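Sun 22 April

Notes on the Loss of Balance During Desk Trials

The purpose of this post is to record a fault in our humanoid program at Kamevholm, and to set down the changes that followed. I am writing in a personal capacity. The formal incident report has been filed separately and should be treated as the authority where the two differ.

The task under test was a simple one. The robot was to walk up to a desk, stop at a set distance, bend forward, and bring one hand down to the height of a drawer. The walking controller came from the Dultmont branch of our code, and the arm planner from Irside. Both had passed their own tests. They had been run together for only 20 trials before the fault occurred.

During the next trial, the robot continued to lean after the stop command was issued. The right ankle reached its torque limit and the controller called for a recovery step. The planner still held the desk as an obstacle and rejected the foot placement. For 90 milliseconds each module waited for an answer from the other. The default behavior in that case was to hold the last joint targets, and with the body already leaning, holding them was the wrong response. The robot dropped onto its tether. No person was inside the marked area, and there was no injury.

Yasaman Ahmadpour reviewed the log line by line, all 1,432 entries, and found the first sign of trouble well before the ankle warning. The estimate of the center of mass had drifted forward when the arm began to move. The weight of the arm was correct in the model. The weight of the cables was missing.

My own part in this should be stated. I approved the joint trials on the strength of two separate test reports, and I did not ask for a test of the handoff between modules. The Yousafzai checklist, which we adopted in November, calls for exactly that test. I had read the item as applying to new hardware only.
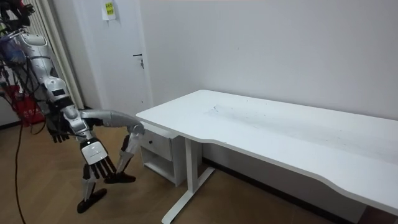
The following changes are now in force. A rejected recovery step no longer results in a hold. The controller instead lowers the body at a fixed rate and then cuts power to the legs. The cable load has been added to the model. Any trial that brings a foot near furniture is run at reduced speed until 100 trials have been completed without a torque warning, and one operator keeps a hand on the stop button throughout and performs no other duty.

One question remains open. The tether took the load as intended, but its slack had been set by eye, and the log does not record the setting. We are considering a load sensor on the line. Readers who have fitted one to a similar rig are invited to write to me, particularly on the matter of false stops during normal walking.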